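Secondhand plates with a chalky film, worth keeping?

posted by virkine_29

I picked up a stack of old plates at a yard sale for 11 dollars and I love them, but a few have this dull film that regular dish soap won't touch. Is that etching or just hard water? We have awful water here.

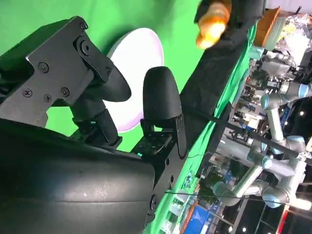 Plate on the green tablecloth

I tried baking soda already and got maybe half of it off one. The rest didn't budge.
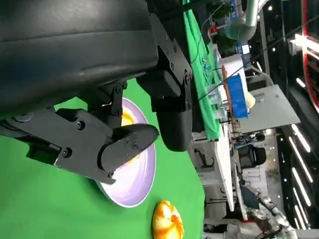 The lavender color, closer up

Reply from esura123

Try vinegar first! Warm white vinegar, let it sit a bit, then rinse really well. If the film goes away it was minerals – if it stays, it's probably etched and you're stuck with it (I still eat off mine). Skip the steel wool please, I ruined 2 saucers that way. 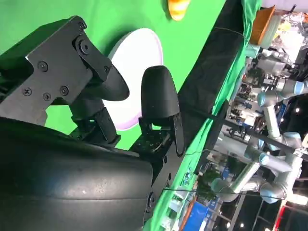

nyarko

What esura said, but test one plate before you soak the whole stack. Any gold trim, keep the vinegar off it. And hand wash from now on, my dishwasher clouded everything I own.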